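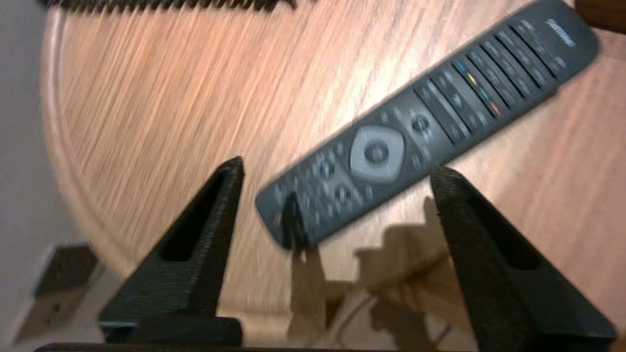
Keeping a small guesthouse quiet

Torbjørn Kristiansen has slept badly in a lot of hotels. For 11 years he sold flooring for Kohlhase and spent most of his working weeks on the road, and he says that is where he learned what keeps people awake.

"It was never the bed," he says. "I had good beds in noisy rooms and bad beds in quiet rooms. I would take the bad bed every time."

He now runs Ellix, a guesthouse with six rooms on a street that carries buses until after midnight. When he bought the building, the windows were single pane and the interior doors were hollow. He could hear a conversation in the next room well enough to follow it.

The first thing he did was the doors. He put in solid ones with rubber seals on three sides and a drop seal at the bottom, and the hallway noise was mostly gone. "People spend their money on the walls first," he says. "I did one wall in room two before I did the door, and I was sorry. The sound was coming under the door the whole time."

The windows took longer. He asked for quotes on full replacements and could not afford them, so he had a second pane fitted on the inside of the old frames, with a wide air gap. The work was done in January, two rooms at a time, and guests were moved across the hall.

He is less proud of the plumbing. A drain pipe runs behind rooms four and five, and anyone in those rooms can hear the shower upstairs. He wrapped what he could reach. The rest is behind tile, and he has left it alone.

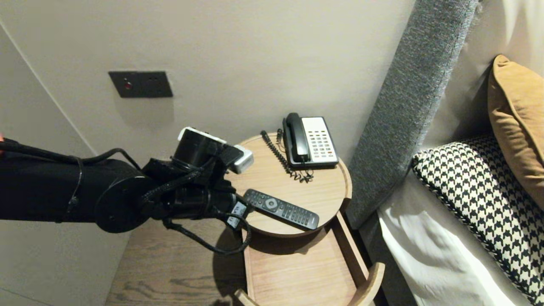 What guests complain about

Kristiansen keeps a notebook of complaints and reads it through each winter. Street noise used to lead the list. Now it is small things inside the room — a refrigerator that hums, a fan that ticks, a phone that rings when someone dials the wrong extension.

"I took the refrigerators out," he says. "Two people asked for them back. I keep one in the kitchen downstairs and they can use that."

He also sets quiet hours, from 11 at night, and tells people about them at check-in. He does not put up signs. He tried a sign once, he says, and guests found it unfriendly.

Asked what he would do with another $500, he does not need long to think. He would buy thicker carpet for the stairs, where the wood creaks on the fourth and fifth steps.

"I know which ones to skip," he says. "The guests don't."

The stairs are on his list for this spring, after the roof.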